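Workshop notebook - December, started 9.40 am

Bench day at last! Kettle on, heater on, the router crate dragged out from under the window. Kiran Bhatia says we have until the end of the month to get the Stastach returns sorted, and I have been looking forward to it more than is probably decent. There is something lovely about a pile of old kit that only wants cleaning and a bit of patience.

First job was dressing the table. I have gone back to the glossy black sheeting. It wrinkles along the front edge however you pull it, and I have stopped fighting it. What I like is how well white plastic shows up on it. A chip of casing or a dropped antenna cap can be seen from the doorway. On the old grey mat we lost two caps in a morning and Tudur Rees found one of them in his boot.

The dark cloth is a new addition and I'm very pleased with it. Anything with a metal foot goes on the cloth and stays there. It bunches up round the base and holds things steady, and it saves the finish from getting rubbed. Started with the white tumbler from the kitchen shelf, as it was nearest.

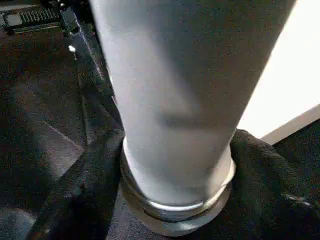
White tumbler, silver base, on the dark cloth. Faint grey smudge on the body, to look at again in daylight.

No markings that I could find on the side facing me, so I can't say if it is one of the Cassim ones or just something Pramila Dwivedi brought in. Will ask. If it's hers she can have it back with my compliments, it is a very nice shape. Plain matte white, good and wide towards the top, and the polished rim round the bottom catches the light beautifully. I want six for the tea shelf.

10.50 am. Second round of tea, then antennas. A note for whoever picks this up after me: do not trust the labels on the crate. The sheet says 14 in the first layer and Neelam Dixit's list says something else entirely, so we are going by Neelam's list. The stock number I was after is 1,654 and it was right down at the bottom, naturally, under a bag of plugs.

Trays next. The big shallow ones are far and away the best thing we have bought for this room. The raised sloping sides mean nothing rolls off when you bump the table, and there is space for long parts to lie flat without poking anyone. Emilian Ene wanted deep boxes with lids. I have used deep boxes with lids, and you spend half the day with your arm in one up to the elbow feeling for a screw.
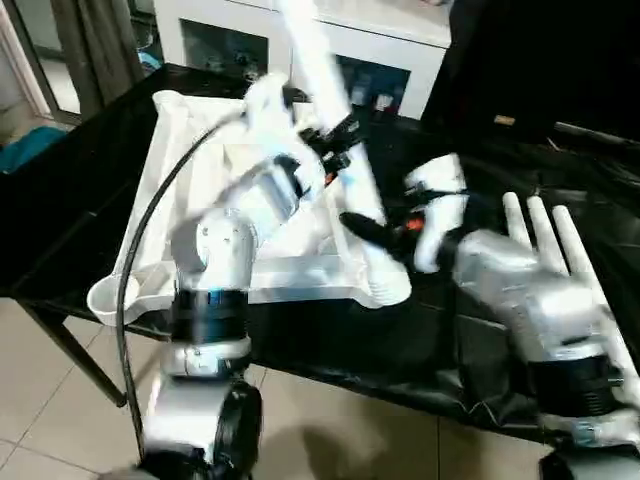

So trays it is, and I have written to Zitis asking what they would want for more of the same. They were very friendly last time and threw in a roll of cable ties. If the price is silly I'll try Voteso, though their white is more of a cream and I'd rather everything matched. Budget is 100 for the lot, which Kiran has agreed to in front of witnesses.

Cables are still my weak spot. I know the rule (coil it, tie it, put it down behind the work) and I wrote the rule, and I still end up with loops wandering over the table. Must put a hook on the left-hand leg. Tudur has a drawer full of hooks.

1.15 pm. Back from lunch and on to a router with three antennas up and one off. I do enjoy these. There is a cheerful, spidery look to them once the antennas are standing, and they are so much nicer to handle than the flat ones.
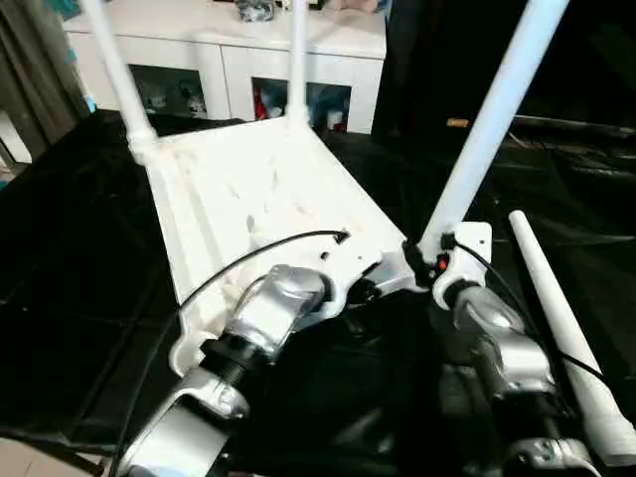 White router, one antenna off and lying to the right. Red light showing. Top panel needs a clean.

Notes on this one. The top panel is slightly grimy and has scuffs, with faint ridges that will want the soft brush. I'd start with a barely damp cloth and go with the ridges, power off. The loose antenna to be checked at its base before anyone tries it on the housing again - please don't force it, we have cracked a joint that way and I was cross for a week.

Red light: noted, no theory yet. Pramila thinks red is just what this sort does when it has power and nothing to talk to. Could be. I'll look for the leaflet, which may be in the white cabinet, where most paper in this room ends up sooner or later.

To do:
Hook for the table leg (Tudur)
Soft brushes, the small size
Ask Pramila about the tumbler
Answer from Zitis on the trays
Move Neelam's list into the crate itself and throw the old sheet away

Neelam reckons there are 3,000 screws in the mixed jar and has offered to sort them over the holidays. I said yes before she could change her mind.

Stopped at 4.30 pm, heater off.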